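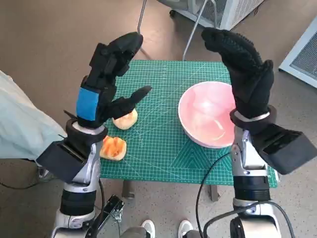
Attachment 1: green mat on the small table, with the bread and the pink bowl

Ticket 639, opened Mon 30 June
From: Sobia Pirzada
Item: cutting mat, green, bought from Stiltier in March

The mat smells of rubber and I don't want to put bread directly on it. I washed it 2 times with dish soap and the smell is still there. Is this mat suitable for food? The paper that came with it says nothing about it.

Reply from Hayat, Stiltier support:
The mat is sold for craft work only. Please use a plate or a board for food.

Sobia: Understood. Please close.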